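Grundwood has 69 seats and a kitchen you could cross in 4 steps, and I'd happily eat there every night in August. Nikau Te Moana cooks the lamb so slowly that the whole lane smells of it by four in the afternoon!
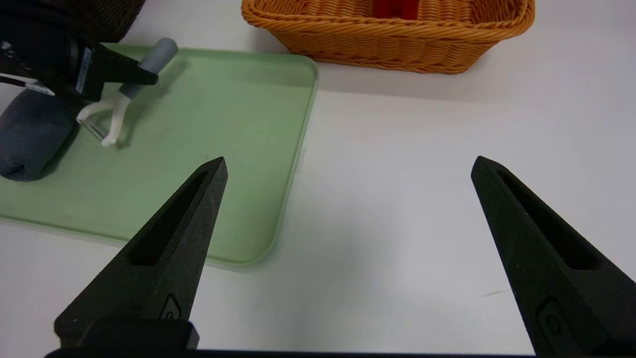
Pudding is the part I dream about. The plum tart comes with burnt honey cream, and the kitchen bakes up to 292 of them in a busy week (I could manage a fair few myself). Coffee follows, with little almond biscuits to share. They'd make anyone hungry. Book early and ask for the window.

Comments (2)

Skirnutmont local: Had the lamb last night. Wonderful.

tartfan2000: Do they do the tart to take away?

Related
Breakfast at Nic Giolla
Steletano: pasta by the harbour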